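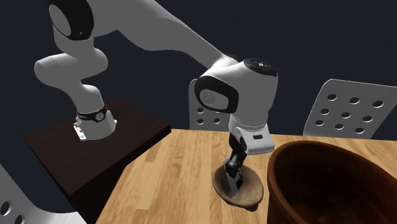 From: Efa Prosser
To: tabletop-arms list
Subject: Re: Flerkach sim pack, anyone paid for it yet?

Rhydian Kneath wrote:

> We get the seat renewal in March and I have to say yes or no before then.
> Flerkach wants 2000 a year for the full scene pack, or 800 for the
> "starter" set, which as far as I can tell is the same kitchen stuff minus
> the scoring scripts. The sales page says policies tuned in their scenes
> "transfer to the bench with minimal effort." Has anybody on here tried it
> on a real arm, or are we all just reading the same page? I'd like to hear
> about the bowls and pots in particular. Our whole job is small dishes
> going into or next to bigger ones.
>
> Also, does it run on an ordinary desktop? Ieuan says no.

Rhydian,

I've had the trial since last Saturday, so take this as first impressions from someone who was grumpy about the price before she installed it.

Desktop first. It runs on mine, and mine is old. Ieuan may be thinking of the previous release. Loading a scene takes long enough to go and fill the kettle, but once it's up it stays up.

The bowl scenes look good. I'll give them that. White arm, wood table, a shallow brown bowl with a big terracotta pot right up beside it, and perforated white chairs in the room. The pot has a nice highlight along the rim. My worry is that I'd be paying for the highlight. When I put the gripper down into the small bowl, fingers pointing straight at the floor of it, I can't tell by looking whether they're touching or hovering just short. On the bench I'd hear it. In the viewer I have to open the contact log, and the contact log is one of the things you don't get in the 800 set. Their comparison table doesn't mention this. I only found out by switching license modes in the trial.

Second complaint, and it's the one that matters for you. The dishes come with mass and friction values already filled in, and there's no note saying where they came from. Is the brown bowl wood or clay? I've looked at it for days and I couldn't tell you. The material tag just says "natural." Those two would slide very differently on our table. I wrote to support and got a friendly answer from Matúš Tichý saying the values are "representative" and can be edited. Fine, but if I have to weigh and drag-test my own dishes anyway, what is the 2000 for?

Third, clearance. With the small bowl sitting that close to the pot, I'd want to know how they treat the gap between the fingers and the big rim. There's a padding setting around every object, and out of the box it's generous enough that the planner refuses approaches our real arm does all day. Turn it down and it plans happily. I haven't yet found a setting I'd trust in both places.

What I did on the bench: I ran 100 picks with our own bowl, using a policy trained only in their scenes. I'm not going to post a success rate, because I changed the gripper pads partway through and the number would be junk. I'll rerun it properly. What I can say is that "minimal effort" was most of a working day, and nearly all of it went on camera placement. Their default view sits where we have a shelf.

Things I liked, so this isn't all moaning:

The scene files are plain text and you can read them.
Swapping the table surface takes one line.
Crashes were rare — 4 in the whole trial, all of them on closing the program.
Dark background by default, so a white arm is easy to follow.

Elin Pritchard told me the Neltstead lab dropped Flerkach and went to Sotgate, which costs less and looks worse. I haven't used Sotgate. If anyone has, I'd be glad to know whether it documents its friction numbers, and I don't much care what the chairs look like.

My advice for March would be to ask them for a one-month extension on the trial and a written answer about the material values. If they won't give you either, I'd keep the money. If they give you both, the full pack might be worth it for your job. I wouldn't touch the starter set at any price without the contact log.

I can send you my edited padding file if you want something to start from. It's set up for our Alcantara rig, so check the finger length before you run it.

Efa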